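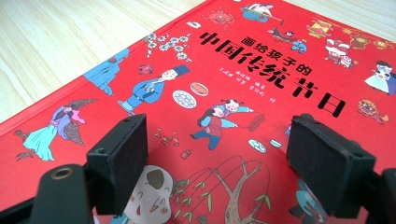
3.2 封面谈话：翻开之前发生了什么

节日类图画书的研究大多从内页谈起，我们却越来越着迷于翻开书之前的那一小段时间。书放到桌上，大人还没有读出第一句正文，孩子已经开始说话了：指一指，问一句，认出一样东西，再把它和家里的某件事连起来。我们把这段谈话称为“封面谈话”，本节讨论的就是它与封面画面组织之间的关系。先看封面本身。图3中的《画给孩子的中国传统节日》是一种很有代表性的“满铺式”封面：鲜红的底色，黑色书法字的标题分作两行，上行较小，下行“中国传统节日”较大；标题周围挤满了卡通形象，绿色的龙舟上坐着人，另一边有红黄两色的灯笼和红白相间的舞狮狮头，“日”字旁边又有一个红黄色的兽头装饰。端午的船和舞狮、灯笼这些热闹的东西共处一个封面，时间上的先后被取消了，剩下的是一种“都在这儿”的丰盛感。对研究口头叙述的人来说，这实在是令人兴奋的材料，孩子从哪里看起、先说哪一个，全凭自己。

图3　满铺式封面一例：《画给孩子的中国传统节日》，硬壳精装，置于浅色木桌上。

与满铺式相对的是“独景式”封面，即整个封面只画一个节日的一个场面，例如一家人围桌吃饭，或者一条挂着灯的街。两类封面之间当然有过渡形态，我们在编码时允许标注“偏满铺”和“偏独景”，合并规则见附录二。需要说明的是，下文的谈话材料来自另一批书，书目列于附录一，所引片段均与图3中的书无关。

3.2.1 材料

谈话材料取自Plolura亲子共读语料，录音地点是Semurmont社区图书馆的儿童阅览区，参加者为55个家庭，孩子的年龄以5岁为主。全部录音切分后得到200段封面谈话，起点为书放到孩子面前，终点为第一次翻页。大人读书名算在谈话之内，但单纯念一遍书名、孩子没有任何回应的，不计为一段。

录音时我们没有给家长任何提示语。预备阶段曾试过请家长“先和孩子聊聊封面”，结果谈话马上变得像上课，家长一个接一个地问“这是什么”，孩子答得很简短，眼睛早就瞄着书脊那边想翻了。取消提示之后，有的家庭直接翻开，有的家庭在封面上停留很久，差别很大，而这种差别正是我们想要的。

转写采用Callitz记录格式，保留停顿、重叠和手指动作。手指动作由现场记录员写在旁栏，因此会有遗漏，尤其是孩子把整只手掌按在封面上的时候，很难判断他指的是哪一样。遇到这种情况一律记为“指向不明”，不作推测。

3.2.2 编码

编码沿用Mulligan方案的框架，并作了一些改动。原方案把孩子的话分为命名、提问和评论，用在普通故事书上很顺手，到了节日图画书上就不够用了。孩子看见灯笼，常常不说“灯笼”，而说“奶奶家也有”；看见龙舟，说的是“我们那次没看到，人太多了”。这类话语既像命名又像评论，可它真正做的事情是把封面上的东西搬进自己的生活。我们为它单设一类，叫作“认亲”。

“认亲”这个名字是Ludmila Tichý在讨论会上随口说的，当时大家都笑了，后来却谁也没想出更好的。它的判定标准是：话语中出现了封面上可以指认的事物，同时出现了孩子本人经历过或者自称经历过的人、地点或场合。我们不核实经历的真假。一个孩子坚持说自己骑过舞狮的狮子，这一条照样收入，而且是全部转写里我们最喜欢的一条。

编码由2名编码员各自完成，意见不一的地方逐条讨论。分歧最多的是“认亲”与一般评论之间的界线，比如“这个龙好像很凶”后面紧跟一句“我不怕”。“我不怕”算不算经历？最后的处理是不算，除非孩子接着说出了在哪里遇到过。另一处反复出现的分歧是感叹词。孩子指着灯笼长长地“哇”一声，编码员Hendrik Dlamini主张单列，他的理由很有说服力：这声“哇”之后，大人几乎必定会接话，它在谈话中承担了开场的功能。我们接受了他的意见，在旁栏里加注，但不计入主要类别。

3.2.3 满铺式封面上的谈话

先说顺序。满铺式封面没有规定阅读路线，标题虽大，不识字的孩子却很少从标题开始。他们先认脸和动物，狮头、龙头、小娃娃，凡是有眼睛的都占便宜。等脸认完了，才轮到灯、船、食物。食物是有意思的例外：画得再小，只要孩子认出来，话题就会在那里停住，粽子引出“甜的还是咸的”，汤圆引出“我能吃好几个”，大人也会兴致勃勃地加入，有时双方争得忘了还有一本书要读。

再说跳跃。孩子的手指从一个形象移到另一个形象，话题也跟着从一个节日移到另一个节日，中间往往没有任何连接词。初看转写稿会觉得零碎，多看几遍就能发现孩子自有一套联系的办法。下面一段录自春末的一个上午，共读的是附录一中编号靠前的一册满铺式封面的书：

孩子：这个船。
母亲：嗯，龙舟。
孩子：船上打鼓。（手指移向狮子）它也打鼓。
母亲：狮子打鼓？
孩子：不是它打，是旁边的人打，它听见了就跳。

把两个节日连起来的是鼓声，而鼓声是画不出来的。孩子把自己听过的声音放进了封面，又用这个声音解释了狮子为什么会跳。我们在项目组里放这段录音时，好几个人要求再放一遍。按照通常的理解，端午和春节的区别应当由日期、来历和食物来说明，这个孩子却先给出了一个共同点，并且讲得很准确。

“认亲”类话语在满铺式封面上出现得更频繁，也更短促，常常一句就完，随即转向下一样东西。独景式封面上的“认亲”出现较少，但展开得长，孩子会顺着一个场面讲下去，谁坐在哪里，谁没有来，桌上那盘是什么。两者提供的是不同的谈话机会，我们不打算分出高下。选书的老师如果希望孩子多开口、多转换话题，可以从满铺式入手；希望孩子把一件事讲完整，不妨拿独景式的来试。

3.2.4 标题与书法字

书法字体的标题值得另说几句。认得一部分字的孩子遇到毛笔字形，常常会犹豫，平时在印刷体里认识的“日”或“中”，换了写法就要重新确认。有的孩子用手指跟着笔画走，有的转头看大人的脸。家长此时的反应很有分寸，多数会等一会儿再读出来。我们原先以为书法标题会妨碍识字，材料给出的印象恰好让人高兴：孩子因为不确定而多看了几眼，有几段谈话甚至由此谈到了春联和“福”字，谈到爷爷写字时不许别人碰桌子。

标题和形象之间的距离也有影响。形象紧挨着大字时，孩子会把两者说成一件事，例如认为旁边的灯笼“就是这个字的意思”。这种误配很可爱，也很容易由大人顺势展开，目前的材料还不足以判断它对后来认字有没有帮助。

3.2.5 几点限制

录音集中在一处阅览区，愿意来参加的家庭本来就常常读书，这一点会影响结果的外推。六月录的那一批赶上端午，孩子谈龙舟和粽子的比例明显偏高，分析时我们把这一批单独列出，没有与其他月份合并比较。此外，封面磨损的旧书会招来另一类谈话（“谁把它弄破了”），与节日无关，已经剔除。

红色底色的作用我们还没有想清楚。附录一里满铺式封面多为红底，独景式则各色都有，颜色与画面组织在这批材料里纠缠在一起，拆不开。下一阶段准备请插画师为同一组形象绘制不同底色的封面，再到Semurmont录一轮。

最后更新：六月
阅读时间：9分钟

读者留言

小满妈妈：“认亲”这个词太贴切了！我家孩子看到灯笼必说外婆家楼道，每次都说，一个字都不带改的。

阅览区值班老师：请问附录一的书目能不能单独下载？我们想照着给中班配一批，独景式的尤其难找。

豆包不是包：编码那部分想多看一点，“哇”加注之后有没有统计过大人接话的类型？

H. Dlamini：回复楼上，统计了，放在第四节的表里，那一节还在校对。

青团：骑过狮子的那个孩子，我愿意相信他。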